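3.2 Soft items and the table surface

Of the 119 items sorted in the Clekico set, 22 were plush toys. These gave us the most trouble on paper, because the inventory form (Stiver form, revised in August) asks for a size and a plush toy does not really have one. Height changes with how you hold it. Same table used for all of them, light wood, nothing else put out on it.

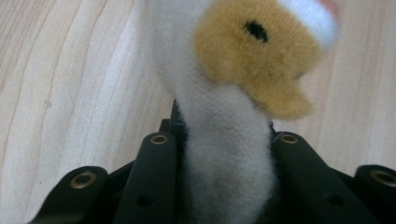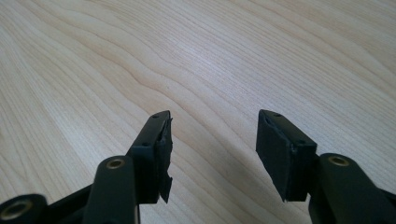 Figure 4. Plush toy with yellow head and long white body (first), and the bare tabletop (second). Pale wood, wavy grain.

3.2.1 Describing a plush toy

Sorters were told to write body color first, then head color, then pile. For the toy in Fig. 4 this gives "white, yellow, short pile on head". One sorter wrote duck, another wrote bird, a third left the species box blank. All three were accepted. The beak-like part is what people go by, and the form has no line for it – we added one by hand on the later sheets.

Texture words were a mess. "Fuzzy", "nubby", "velour" and "fleecy" all turned up for the same kind of fabric, so they were merged into one code (soft pile) before the tallies. Long-haired plush kept its own code. Eyes were noted by color only. We did not try to seperate stitched from plastic eyes.

3.2.2 The table

Plush sheds. The table was wiped between items and checked for lint from the side, at a low angle, which works better than looking straight down. On pale wood white fibers are hard to see, and the sheen from the lights does not help. A darker cloth was tried one morning and dropped – it held on to everything.

The grain runs diagonally and some sorters used it as a guide for lining up items. We would not recomend this. It curves, and the toys ended up at slightly different angles on the sheets. A strip of tape along the edge would have done the job.

3.2.3 Storage after sorting

White and light plush went into the Justard boxes, lids on, one layer only. Boxes stacked on the lower shelves at the Villanueva store room. Labels on the short side. Yellow items were kept with the whites, no color transfer noted so far. Flattened pile was brushed up with a dry soft brush before boxing, long items laid flat and not folded at the neck. Results by fabric code are in Table 6.

Filed under: Toys & Textiles, Methods

Related items
Sorting mixed household donations
Lint, dust and pale surfaces
Labeling boxes for shared storage

Contact | Copyright Clekico project | Back to top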